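26th May

Up before the alarm. Toast, then the early bus to Hesulside, which was full as far as the hospital and nearly empty after it. It rained until I got off. I had meant to read the Stokov manual on the way and read the paper instead.

The dishwasher at home is still making the noise. I mention it here as I spent a good part of the journey thinking about it. It washes the plates well enough. It does not clear the table, scrape the plates, stack itself, or put anything back in the cupboard, and those are the parts of the job I dislike. I have owned one for most of my adult life and would still say that I do the washing up. Dad used to say the same about the twin tub.

Got in and found the heating on again. Opened the big door for a while. Talebi had left a message about the visit, which has been moved to the afternoon, so I had the whole morning at the bin.

We are still on blocks. I wrote in March that we would be on real parts by now, and I was wrong. The question Polard have asked is a simple one. They have a man on each shift who takes mixed parts out of a metal bin and lays them on a tray, and they want to know whether an arm could do it. They don't mind if it is slower. They do mind if somebody has to stand next to it. I have been trying to answer that with blocks in a bin, on the basis that if it can't do blocks it can't do brackets and elbows and the rest of what they make.

Set up as usual. Checked the clamps, went over the tape marks, ran the arm through its empty moves first. The cables were catching slightly on the turn, so I redid one of the ties and ran the moves again. Then a long set with the blocks, starting from wherever I dropped them. I try to drop them without looking. If I place them I tend to place them kindly.

In the open part of the bin floor the picks went well all morning. I would say that part is solved, for blocks at least. The gripper comes down, closes, lifts and goes. Against the wall is a different matter. When a long block lies close along the side there is very little room for a finger to get down between it and the metal, and the walls slope, so what looks clear at the top may not be clear at the bottom. A person would put a fingertip on the block and drag it into the middle without thinking about it. I did it myself this morning when tidying up, and only noticed afterwards that I had.

I have written a drag move. It works when the block lies straight. When it is slightly turned, one end comes away and the other end goes into the corner, and then the next pick is worse than the first one would have been. I changed the contact point twice before lunch. The second change was better. I have put both in the log with the settings so I don't have to do this again in a month.

The inside of the bin is getting very scuffed. I thought about swapping it for the new one in the store and decided against it. Polard's bins are in worse condition than ours and a clean one would only flatter us. The shiny patches do bother the vision at certain times of day. I have noted the light each time it fails and will see if there is a pattern.

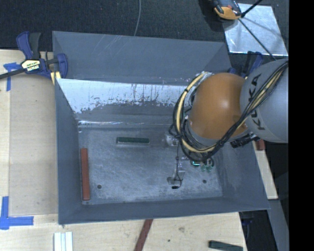 Krisztina Nyitrai thinks I am asking the wrong question. She said over lunch that it hardly matters whether the arm can get every block out of a bin, when the job at Polard could be arranged so that nothing ever ends up against a wall. Use a shallow tray, or a belt, or tip the parts out on a flat table and shake it. She said we did not get washing machines by building something that could rub a shirt on a board. Somebody made a drum instead, and changed the job to suit it.

I said that was fair, but that Polard have the bins already and have asked about the bins. She said people always ask about the thing they have already. Then she said her mother has one of the round vacuum cleaners and has got rid of two rugs and a low stool so that it can get about, and is very pleased with it, and now has a barer flat than she had before. Krisztina counted this as a success. I am less sure. I like a rug.

We went on about it for most of the break. Where we agreed is that the machines which really do chores at present do one part of one chore, and somebody has to bring the work to them in the right state. Where we did not agree is whether that is a stage or whether it is simply how it will be. She thinks it is how it will be and that there is nothing wrong with it. I think that the in-between bits, the fetching and sorting and moving things away from walls, are most of what we mean by a chore, and that until a machine can do those we should be careful what we promise.

Cheese and pickle, and an apple that had gone soft.

Talebi came just after the kettle boiled. He watched for a long time without speaking. He wanted figures, so I gave him the ones I had. We have done 1200 picks in the present arrangement, and 400 of those were begun with a block touching a wall, which I did on purpose as the open ones were teaching us nothing more. I told him straight that the wall ones are where nearly all the failures are. He asked how many picks a shift at Polard comes to. They told us some 3000, with everything mixed. He worked something out on the back of his hand with a biro and did not say what the answer was.

He asked whether it could be left alone overnight. I said no. It can be left alone for as long as it takes to go and make tea, and when I come back it has either carried on or it is waiting for me. It doesn't damage anything, it just stops. He said a thing that just stops at two in the morning is a person's job at two in the morning. I could not argue with that and did not try.

He then asked if it could be used in a house. I think he asks this everywhere he goes. I said that a house is one long wall with things pushed up against it. Nothing in my kitchen is out in the middle of an open floor, apart from the cat's bowl. He wrote that down, which I rather wish he hadn't.

The Stokov people rang while he was there, about the fingers. They can make a thinner pair, with one side ground back, and they will be four weeks. I think the thin ones will help a good deal at the walls. They will also bend sooner. I ordered them anyway and asked for a spare set. Talebi nodded at that, so I take it the money is all right.

After he had gone I tried Krisztina's idea in a small way, mostly so that I could say I had. Laid the blocks on the flat table instead of in the bin and ran the same program with the heights altered. It was far quicker and I had no trouble with it at all. I will have to tell her tomorrow. I shall also tell her that somebody had to put the blocks on the table.

Spent the last part of the afternoon on the log. Wrote a page for Polard which says, in plain words, that the arm can empty the middle of a bin by itself, cannot yet be trusted with the edges, and would need a person within call. I suggested that one man could look after several of them. I don't know if that is true. I took the sentence out, put it back in with "might", and left it.

Swept up before going. Emptied the waste, wiped down the bench, washed both mugs, coiled the long extension lead, shut the big door. None of it difficult.

Bus late. Home by seven. Had the side panel off the dishwasher after supper and found a bit of broken glass near the pump, so that may have been the noise. I have not run it yet. Need to buy salt for it, and bread, and ring the dentist.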